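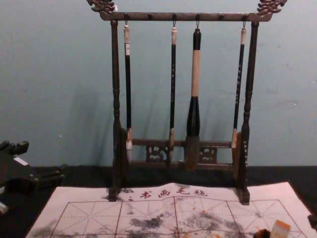 Drying is the stage of brush care that beginners' handbooks treat in one line, and the line is usually wrong. The usual advice is to rinse the brush, reshape the tip and stand it in a jar with the hairs upwards. Water then runs down inside the tuft to the point where the hair is glued into the handle, and stays there. The glue softens, the handle swells and splits at the mouth, and the tuft works loose. A rack with pegs along the underside of the top bar avoids the fault by geometry alone. The brush hangs with its tip down, and any water left in it moves away from the glue. The three thin brushes on this one would survive a fair amount of neglect. The thick one, with the broad brown head, would not, and it is the best argument I have for owning a rack at all.

A large tuft holds a great deal of water in its core after the outside feels dry to the fingers. Over one February I weighed a large mixed-hair brush on a kitchen scale after washing, once hung and once laid flat on a folded towel, in an unheated back room. Hung, it returned to its starting weight in 11 hours. Laid flat, it was still heavy the next evening, and the side against the towel had taken a bend that needed another wash to remove. It was a single brush in a single room, and I make no larger claim for the result. I did not repeat it with the jar, as I was not prepared to lose the brush.

My position is that the rack should be bought before the second brush. Most people in the Timville evening group do it the other way round. They buy four or five brushes in the first season, keep them in the rolled bamboo mat in which they carried them to class, and replace two of them in the second. The mat is a good carrier and a poor store. It allows some air through, but it presses the hairs, and a brush rolled up damp will smell of it within a few days. Mould at the root of the tuft cannot be cut out.

Nana Kyei, who taught me, disagrees. Her view is that a beginner with one brush should learn to dry it properly by hand: press it in absorbent paper, draw it to a point, rest it across the edge of a dish with the tip clear and slightly lower than the handle. She is right that this works. It works for her because she does it every time. A method that depends on a tired person taking care at ten in the evening has a known weakness, and a hook does not have it.

There is a second objection, to do with ornament. Traditional racks are turned, beaded and carved, and the carving is often poor, done quickly and heavily stained to hide the tool marks. Seidu Gyamfi, who makes plain furniture at Kosemdale, built me a rack with two square posts, a bar and no decoration. It cost me 60 pounds in timber and his time, and it performs exactly as well as a carved one. Pierced panels low down between the posts do collect dust and the occasional splash of ink, and they have to be cleaned with a dry brush kept for the purpose. I would still not call them useless. A crosspiece near the foot stiffens the posts, and a heavy lower structure keeps the centre of gravity down when a large wet brush is hung to one side. Whether the crosspiece is pierced or solid is a matter of taste.

The dimensions deserve more attention than the style. The figure to check is the clear height from the hook to whatever lies under it. My own large brush needs 340 mm with its loop. Several racks sold as full size give less, and the tip then rests on the base, which defeats the purpose. A tip that hangs level with a lower rail is acceptable provided that it hangs clear of it; if it touches, it will dry with a flat. The remedy is a shorter loop. Spacing matters as well. Large brushes should have an empty peg on either side while wet, as two damp tufts in contact dry slowly and exchange whatever ink was left in them.

Position is the last variable. The rack should stand out of direct sun and away from radiators, for fast drying makes goat hair brittle and can crack a lacquered shaft. A felt writing mat makes a reasonable footing. It stops the feet marking the table and absorbs stray drops, but a white one will record every drop of ink, and the brushes should be rinsed until the water runs clear before they go anywhere near it.

Loops fail before anything else does. The cord at the end of the handle is thin, commonly glued into a small cap, and it gives way without warning. I replace mine with waxed linen thread, whipped below the cap and tested with a 100 g weight before the brush goes back up. Parisa Mohammadi uses fishing line, which is stronger but slips on a smooth shaft unless the knot is glued. Either is preferable to finding a good brush on its point on the floor.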